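Notes for week 3, hand-eye calibration and frames. Read these before the Monday lab, please, even if you only get through the first half on the bus!

## Where we left off

Last time we chased one point through four frames (base, flange, camera, board) and I know a few of you went home with a headache. Don't worry, it gets friendlier. The transform we want this week is the one from flange to camera, which we call X. The arm tells us where its flange is, the detector tells us where the board is, and X is the piece in between that you have to solve for.

With a wrist camera, X stays fixed while the arm moves, and that is the whole trick. It also means the arm keeps showing up in its own pictures. Look at how much of this view goes to the blue-taped segment and the gripper, and then at the white grid behind them, which is a lovely long row of repeated corners and exactly the sort of thing a feature matcher gets confused by.

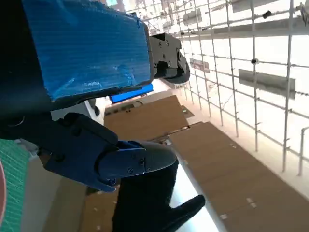
## Masking before you match

So, before any matching, mask out the robot. Merike Dzene's script in the Kaltesa repo takes a polygon file and blanks everything inside it. Draw yours a little generous near the finger, which moves when the gripper opens, while the bracket keeps its place.

1. Collect 17 poses, with plenty of wrist rotation (pure sliding won't pin down the translation, as we proved on the board).
2. Run `detect_board --max-features 3000`.
3. Solve for X with 12 of the poses and keep the other five for checking.
4. Write down the reprojection error for both sets, please, not just the nicer one.

If your two errors are far apart, go back to the poses first and leave the solver settings alone. Gunārs has office hours after lab and is very patient about quaternion order.

Reading: chapter 4, up to page 41.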